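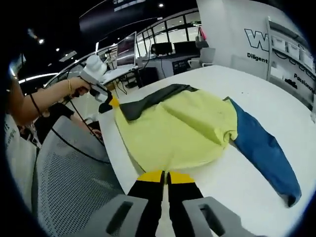
BRAMELL - If you have a pile of outgrown kids' shirts in the closet, the Alva Street clothing room wants them, and it wants them soon!

The room reopened in October 2019 after a summer of painting and shelf building, and the first sorting days have already filled the back wall. Shirts are the big need this season. Long sleeves go fastest of all, and bright ones barely make it to the rack. Color-block shirts in the yellow and blue line are a favorite with the grade school crowd, who seem to like anything with a sleeve that doesn't match the body.

Every shirt that comes in gets spread out flat on a white table before it goes anywhere else. Sorters check the collar first, then the cuffs, then smooth out the body and look for stains along the fold. Anything that passes is folded in thirds, sleeves tucked behind, and stacked by size with the collar facing out. It's slow going at first (sleeves have a mind of their own), but the stacks look wonderful when they're done, and families can find a size without pulling the whole shelf apart.

The room has been part of the neighborhood since 1968, when it opened with one rack in the hallway of the old Droka Building. It moved to its present space at 714 Alva Street years later and now gives out clothing for babies through teens. The June giveaway sent 70 families home with full bags, and the fall one should be even bigger.

Donations should be washed and dry, with buttons and snaps working. Small wrinkles are fine. Please leave off hangers, and put socks in a separate bag. Shirts with a torn collar band or a worn-through cuff can still come in, marked "mending," and they'll go to the sewing table, which has room for plenty more.

New sorters are welcome too, and no experience is needed. Shifts run two hours, and anyone age 12 and up can join in with an adult. Sign up at the front desk or just stop in during open hours, 3 to 6 p.m. on school days. There's coffee, there's good company, and there are a whole lot of shirts to fold.

Filed under: Community, Around Bramell

More Local News
Drolluvow Trail bridge opens to walkers
Library adds evening story hour
Winter coat racks go up at Bramell schools
Street sweeping schedule changes on Alva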